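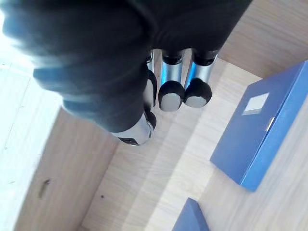 4. Moving your data to the Trokico 58

Applies to handsets with system version 18 or later. Last revised Jul 18, 2026.

This section covers the transfer of contacts, messages, photos and apps from an older phone. Complete Section 3 (SIM and eSIM activation) first. If the old phone no longer turns on, skip to 4.4.

4.1 Before you start

Charge both phones to at least 61 percent. The transfer tool checks the battery on the new handset only and will not warn you if the old one is low.

Connect both phones to the same Wi-Fi network. Guest networks in hotels and offices usually block traffic between devices and will not work. A personal hotspot from a third device is acceptable.

On the old phone, install Stevholm Move from its app store. The Trokico 58 has the receiving side built in.

Note: Stevholm Move copies data. It does not delete anything from the old phone.

4.2 Wireless transfer

1. On the Trokico 58, open Settings > System > Move data in.
2. Select From another phone. A six-digit code is displayed.
3. On the old phone, open Stevholm Move and tap Send.
4. Enter the code. It expires after two minutes. Tap New code if you run out of time.
5. Allow access to contacts, messages, photos and storage when asked. Any item you refuse is grayed out in the next step.
6. Select the items to copy. The size of each group is shown on the right.
7. Tap Start on the old phone, then Confirm on the new one.
8. Leave both screens on until the counter reaches 100 percent.

Caution: Do not take calls on the old phone during step 8. An incoming call pauses the transfer, and on some older models the message group must then be sent again from the beginning.

If the connection drops, repeat steps 1 to 4. Photos and music resume from the last complete file. Messages and call history restart.

4.3 Cable transfer

Use a cable when the total in step 6 is larger than 23 GB. The charging cable in the box carries data at low speed. For large photo libraries, use a cable marked for 10 Gbps or better.

1. Unlock both phones.
2. Plug the cable into the old phone first, then into the Trokico 58.
3. On the old phone, select File transfer in the USB notice. If no notice appears, pull down the shade and tap Charging this device.
4. On the Trokico 58, open Settings > System > Move data in > By cable.
5. Continue from step 6 in 4.2.

Note: The Trokico 58 draws power from the old phone while the cable is connected. To reverse this, tap Power direction on the transfer screen.

Caution: Cases with a thick lip around the port can keep the plug from seating fully. Remove the case before connecting. This applies in particular to the Onetti folio with the card pocket.

4.4 Restoring from a backup

1. Open Settings > System > Move data in > From backup.
2. Sign in with the account used on the old phone.
3. Choose a backup from the list. Backups are sorted by date, newest first.
4. Enter the screen lock of the old phone when asked. After five wrong attempts the backup is locked for 24 hours.
5. Tap Restore.

Apps download in the background and can take several hours. Home screen icons stay gray until each app is ready.

4.5 Items that are not copied

Payment cards, fingerprints and face data must be set up again on the new handset. Authenticator apps need to be exported separately – do this before erasing the old phone. Alarms are copied but are switched off.

Watches and earbuds must be paired again. For the Tsuji band, remove the pairing on the old phone first, or the band will not show up in the device list.

4.6 Error codes

M-18: The two phones are on different networks. Check the Wi-Fi name on both.
M-23: Not enough free storage. Go back to step 6 and clear one or more groups.
M-61: Stevholm Move is out of date. Update it and start again.

For any other code, restart both phones and repeat the procedure once before contacting support.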